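Rullia (suturing practice service)

Rullia is a robotic suturing practice service sold by Drorkia. Customers book console time and get a set of tissue pads, needles and black thread, plus a scored report afterward. Mostly used by surgical trainees and by groups working on automated stitching. Not a clinical product, not cleared for use on patients.

History

Started by Ryota Oshima and Rasha Qudah as a side project at the Uchida workshop. First paid sessions ran in April, Saturday mornings only. Kojo Bonsu joined later to rewrite the scoring software. The older Govosen pad was dropped after complaints that it tore at the needle hole – some early customers still ask for it.

What is included

The standard package is 11 sessions. Each covers needle handling, interrupted stitches, knot tying and cutting tails. Pads are reused within a session until there is no room left, so old knots and thread ends stay on the surface while new stitches go in. Extra pads come in boxes of 24. Recordings from the wrist camera and the fixed camera are kept for the customer, format depends on the plan.

By the last update the service had logged 822 sessions and 2544 scored stitches. Stitches abandoned halfway are not scored.

Reception

Svend Kjærgaard reviewed the package for a trainee newsletter and liked the thread handling, less so the report, which he called "a wall of numbers." Rainer Kleinschmidt thought the price was fair for groups but steep for one person. Both wanted longer sessions. Booking page is also slow, a complaint that comes up alot.

Drorkia has since added a short summary page to the report. Session lenght is unchanged.

Suturing at work

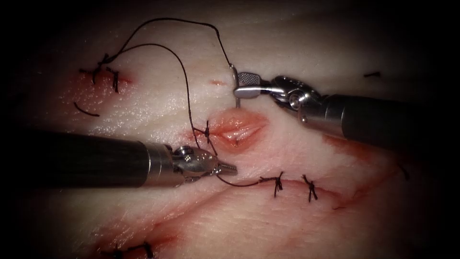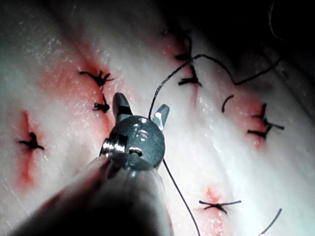
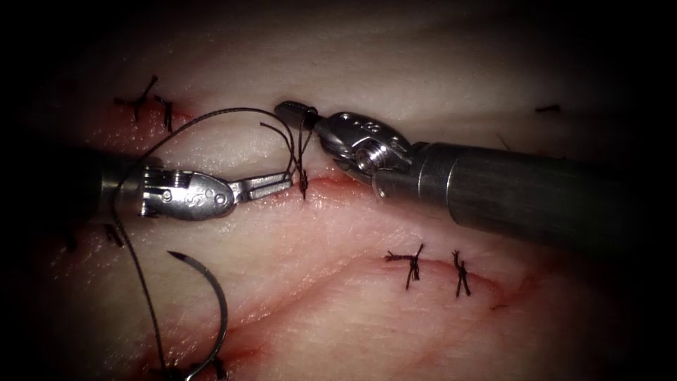
Interrupted stitches in black thread. First and third views show both instruments, second is a close view of one with its jaws open.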